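Shoes off at the door, do you make guests do it??
Nuston Home Forum > Everyday Stuff

kirnine_kate
Moving to a place in Jamascombe in April, new floors, cost a fortune. Want a no shoes rule. Husband says its rude to ask people. Who's right

dustmop400
You are. Your floor. Next

OliwiaN
Grew up with it, everyone took shoes off, nobody died. Give people somewhere to SIT tho. My mother in law can't balance on one leg and unlace. Wooden shoe bench, right by where they come in.
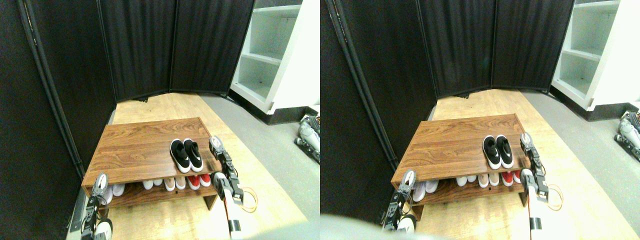 Reply 4
nasr_dad
Disagree. Had 20 people over for a birthday, pile of shoes like a bus station, two went home in the wrong pair. For parties let it go. Mop after.

kirnine_kate
ok but grit?? the scratches dont mop out

nasr_dad
Good mat outside, good mat inside. Done

dustmop400
Mats do nothing for heels. Ask me how I know

OliwiaN
Just say it in the invite. "We're a socks house." People wear decent socks then. Spare slippers for the cold feet crowd, wash them after

kirnine_kate
Husband now says he'll agree if he can keep his boots on to take the trash out. Thats the whole problem!! he's the grit

dustmop400
lol. slip ons by the back door, 2 minutes to sort teh whole thing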